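Gripper drops round parts after protective stop, no fault logged

Tonantzin Espinoza 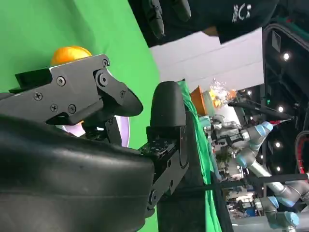 Our Flistent gripper loses its grip after a protective stop and reports nothing. It started Thursday. The arm halts, I clear the stop, and the fingers relax a few millimeters before the program resumes. Anything round, like the orange object behind the upper finger bracket, can roll out. Force is set to 100 and the controller is a Bodin. The status page returns a 404 when I try to pull the log. Is this mechanical or a setting?

Deividas Rimkutė

Setting, most likely. On our Bodin, clearing a stop cycles tool power, and the gripper wakes up with its default force. Look for "hold on power loss" in the tool menu. Then write the force value again in the resume routine, before any motion. Keep hands out of the fingers while you test — ours closed fully on restart.

Yareli Jaramillo

Check the screw on the pivot plate too. Mine had backed out.

Eustaquio Lozano

Same symptom here, different cause: worn pad. Swapped it after 1,000 cycles and the drops stopped. The log page moved in the October firmware, so your old bookmark won't work.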